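Workshop list archive
3 comments | 1 share

From: Beverley Harawira
To: Noltden workshop list
Date: Thu 19 May
Subject: Re: Hand-held gripper, finger pads

Igor,

Thanks for sending the files over. I have gone through them and printed a right-hand pad on the Elard to see if your numbers hold on our machine. They do, apart from the screw holes, which came out tight. I ran a drill through them by hand and the pad went on.

Answers to your points, with your message quoted so the others can follow.

Igor Wilczyńska wrote:

> The hand-held one is now together on the Durkell plate and opens
> and shuts without binding. The fingers are the dark green PLA left
> over from the lamp brackets. I have put threaded inserts in with
> the soldering iron and they seem straight enough.
>
> Three things I would like opinions on before I print the second set:
>
> 1. Pad fixing. Two screws down through the top of each pad. Is that
> enough, or should I add a third?
> 2. The lip along the upper edge of the inner face. I put it there to
> stop the facing strip creeping upwards. It makes the print slower.
> 3. Infill. I used 26 per cent on everything.
>
> The camera is on its bracket and looks down between the fingers. I
> would like the view settled before anyone starts recording with it,
> as I don't want to do the Herath arm mount twice.

On the fixing, leave it at two. The screws sit near either end of the pad and a third in the middle would have to go through the thinnest part. If a pad twists, the fault is more likely in the angled joint behind it.

On the lip, keep it. I tried the flat version in October on the old gripper and the facing came off on the second evening. The extra print time is 8 minutes on the Elard.

On infill, I would go up for the pads and leave the rest alone. The left pad is chipped near its lower end, with a stepped edge where the outline should be straight. It needs reprinting whatever we decide about the others. Four walls on the pads, please, and print them lying on the outer face so the layers don't run across that corner.

As for the camera, with the fingers well apart both pads are in view and there is clear table between them, so I think the bracket angle can stay.
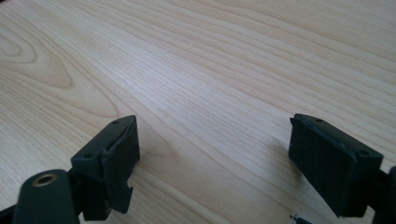 Jobs for the next session

1. Reprint the left pad with the thicker walls. Igor, can you change the file and put it in the shared folder? Please keep the old one under its own name.

2. Open out the screw holes in the drawing. I will measure what I drilled and send you the figure.

3. Check the travel. Your sheet gives 91 mm between the pads at full open and I make it nearly that, but my calipers are not much good at the long end. Someone with a better pair should repeat it.

4. Leave the Herath mount until the new pad is on. The bolt pattern is in the folder if anyone wants to start drawing.

I am also short of threaded inserts. If anyone is putting in an order, add a bag of the brass ones for me and I will pay you at the bench.

Beverley

--
Noltden workshop list. To leave the list, send a blank message with "leave" as the subject.
Messages are copyright of their authors | Contact the list owner | Back to top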